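Repairing a frayed finger on a thin stretch glove

Asked by Danylo Zinchenko, February
Last updated: February, 9:40 pm

I have a pair of thin black liner gloves, smooth matte stretch fabric, no lining. One finger has gone ragged along the outer side and there is a slit in the back of the hand. I closed a similar hole last year with regular cotton thread and the stitches popped within 2 weeks. Is there a method that holds on this kind of fabric, or should I replace them?
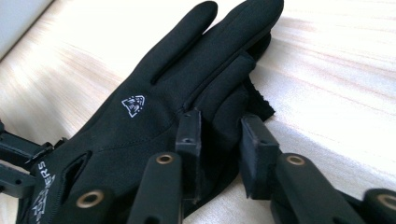
Back of the glove, with the frayed edge on the folded finger.

Answer 1 - Rimantas Kalniņš

Cotton thread has almost no stretch, so it breaks before the fabric does. Use a textured polyester thread (Lurnow sells a small spool) and a fine ballpoint needle, size 70 or 75.

Turn the glove inside out. Trim only the loose fibers on the finger. Sew a narrow zigzag or a hand overcast, stitches close together, and pull the fabric slightly as you go. Start and finish a little past the damage on sound fabric. If too much material is gone at the edge, you will lose some width in the finger - check the fit before you tie off.

The slit on the back is a separate job. If it is an open seam, follow the old needle holes. If the fabric itself has split, put a small patch of swimsuit knit behind it and stitch around the patch.

Answer 2 - skirnetti924

Super glue. Works on everything.

Answer 3 - Jankauskaitė

Iron-on mending tape for stretch fabric is OK on the back of the hand, low heat, press cloth. I would not use it on a finger. It peels at the bend.

Comments (3)

utum795: Glue dries hard and scratches. Did it once, threw the glove out.

Danylo Zinchenko: Thanks. Ordered the polyester thread. Will try the finger first.

knit1355: Does the ballpoint needle matter if you sew by hand?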